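Forninho elétrico em mesa branca: distância, calor e arrumação à volta

Publicado em Casa e Cozinha > Pequenos eletrodomésticos
22/10/2021 · 1710 visualizações

Uvora

Boa tarde. Mudei-me em abril para um apartamento pequeno e a cozinha tem pouca bancada, por isso o forninho elétrico ficou em cima de uma mesa branca. É um forno preto, com vidro na porta e remate de inox à frente. Está do lado direito da mesa, virado para o meio, e não para quem se senta.

As minhas dúvidas são estas. O tampo branco aguenta o calor por baixo do forno ou devo pôr alguma coisa? Não sei de que material é, já estava na casa. E o que pode ficar perto? Costumo deixar o ketchup deitado num prato translúcido, porque em pé acaba sempre por tombar quando alguém bate na mesa, e a minha filha larga por lá a comida de brincar, quase sempre a banana meio descascada.

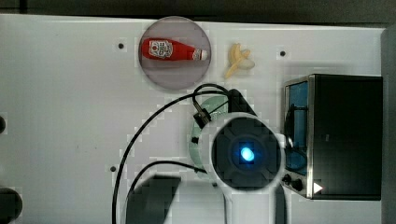

Samir acha que a banana é o menor dos problemas e que o que devia sair dali é o ketchup, que depois de aberto se guarda no frigorífico. Eu sempre o deixei fora e nunca me fez mal, mas já agora gostava de saber a opinião de mais gente.

O forno só é usado para tostas e para aquecer restos, no máximo vinte minutos de cada vez. Não tenho o manual. Mudar a mesa de sítio não dá, a única tomada livre é aquela.

Teklow

Olá. Vou por partes.

Tampo: sem saber o material, eu protegia. Os pés do forno levantam-no um pouco e em princípio o calor maior sai por cima e pelos lados, mas com uso repetido um tampo branco pode amarelar, e isso já não sai. Uma placa cerâmica ou uma pedra de forno serve, desde que seja maior do que o forno e que os quatro pés assentem nela. Pano, cortiça fina ou individuais de plástico, não.

Distância: o manual do seu modelo é que manda. Procure a etiqueta na parte de trás ou por baixo, com o forno desligado e frio, e com a referência encontra quase sempre o PDF no site do fabricante. Enquanto não o tiver, deixe pelo menos um palmo livre dos lados e atrás, e nada em cima. O topo liso e preto parece feito para pousar coisas e não é. O meu chega aos 70 graus por fora, medi com um termómetro de cozinha encostado, e o meu é pequeno.

À frente da porta é preciso mais espaço. A porta abre para fora e vai precisar de um sítio para pousar o tabuleiro quente. Com a porta virada para o meio da mesa, esse sítio é precisamente onde costuma ter o prato e a banana. Eu passava o prato para o canto mais afastado e deixava uma base de panela no lugar dele.

Os brinquedos tirava mesmo, todos. O plástico amolece perto do calor e, pior, a criança vai lá buscá-los. Uma caixa noutro móvel resolve.

Veja também a potência. Se na etiqueta estiver 1000 W ou mais, ligue diretamente à parede e não use extensão nem tripla.

Ambros Zaugg

guarde o ketchup no frigorífico e pronto. deitado ou em pé tanto faz desde que a tampa feche bem. na porta do frigorífico cabe sempre

Stistidley

Concordo quase com tudo o que o Teklow escreveu, menos com a pedra de forno. Tive uma debaixo do meu e escorregava no tampo quando abria a porta com mais força. Troquei por uma placa de cerâmica com quatro pontos de silicone por baixo (silicone para altas temperaturas, vende-se em drogarias) e ficou firme.

Quanto ao ketchup, o rótulo costuma dizer como conservar depois de aberto. Fora do frigorífico aguenta uns tempos por causa do vinagre e do açúcar, mas ao lado de um forno não o deixava, porque está sempre a aquecer e a arrefecer.

Se o tampo já tiver alguma sombra amarela, experimente bicarbonato com água num canto, a ver se não risca. No meu tirou a gordura e deixou o amarelo na mesma.

82 pessoas acharam esta página útil.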